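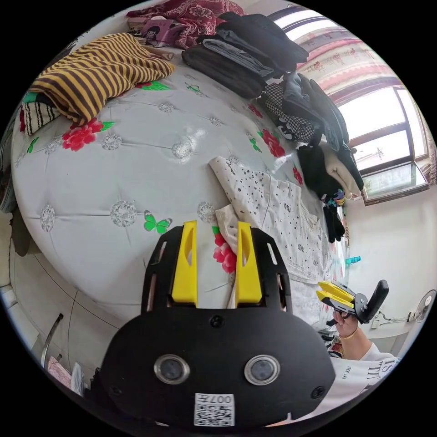 Six months into the new job and I still fold everything like my mum does, in thirds and then flat. I work for Meltdale, a laundry and alterations firm that used to be all steam and gossip, and since July a good part of my shift has been teaching clothes to a computer. Trousers are easy. Give me a stack of dark folded ones any day over a spotty off-white garment spread across the bed, with yellow fingers trying to find the hem! My wrists ache in new places, but my back has stopped complaining.

Consolacion Mangubat, our shift lead, did 139 shirts a day by hand before the folding line came in (she kept a tally, bless her). Now she checks what the line spits out and rings customers, and she hates the phone -- properly hates it. Two of the girls moved over to the Wuvport branch. The pay's gone up a bit, around 10 pence an hour, so don't all rush at once.

Tea break's shorter too. I'm still cross about that.

4 comments | 11 shares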